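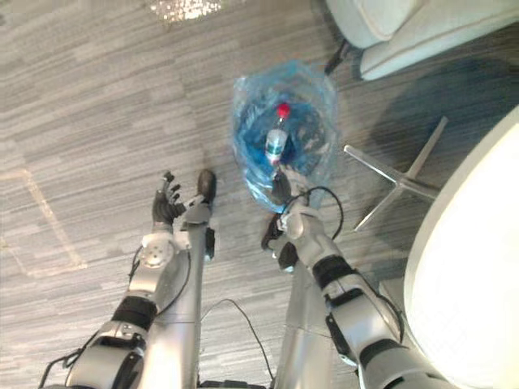
Mbali Chauke asked last Monday how a jury can find someone guilty on one count and not on the next when the same witness spoke to both, and I promised her a proper answer, so let's start there and let the rest of the reading wait.

Week 6: Counts and verdicts

Each count is its own little case. The jury takes it up separately, with its own elements to prove, and whatever they decided on the one before doesn't carry over. Take our practice case, Clundano, with 16 counts of mail fraud (I know, it's a long packet, 442 pages with the exhibits, and I do thank you for hauling it around). A juror may believe every word the bookkeeper said and still find nothing about a mailing in count 9.

Split verdicts that seem to clash usually stand, by the way. We'll get to why when we do Brokilen.

For next time: read the jury instructions, pages 24 to 32, and mark each place where the word "knowingly" turns up. Bring a pencil, and bring your questions too, please!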